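Mekby bake swap moves to Mondays, adds a freezer table

2025-04-07

Quick one before the store closes. The Mekby recipe and bake swap is back, new night, same hall on Villalobos Street. Doors at 6:40, out by nine. Bring a dish or bring a recipe card, either gets you in.

Big change is the freezer table. Aitana Paredes has been pushing for it since January, when three pans of baked ziti went home untouched and she ended up eating ziti for a week. So now: casseroles, soups, cookie dough, anything that freezes flat. Label it with what's in it and the date you made it. No label, no table.

The cards are getting sorted too. The box is up to 1633 of them, going by Sinéad Ó Flaithearta's list, and a good chunk are banana bread. She'd like fewer banana breads. She would like more weeknight suppers, things with cabbage, things with canned beans, and somebody's grandmothers pie crust if it can be pried loose.

Winner of the last bake-off was the Molar, a chewy brown sugar and peanut bar named for what it does to your teeth. 18 bars to a pan. Press the dough down hard, bake until the edges go dark, and let it cool all the way or it crumbles. Recipe is in the box under M. Mestesmont Bakery is putting up the prize again, a sack of bread flour and a loaf pan.

Also, dish towels. The hall ran out last time. Bring one if you can spare it, and put your name on it.

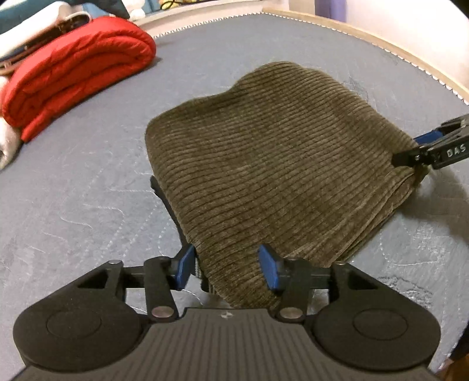

Can I bring something with nuts in it?
Nuts are fine as long as the dish has a card in front saying so, and it goes on the table by the window, away from teh rest.

Table sign-up is on the sheet inside the hall door. Entry is free, coffee is 40 cents, exact change please. Next bake-off theme is lemon. Parking behind the hall only, the side street is being dug up again.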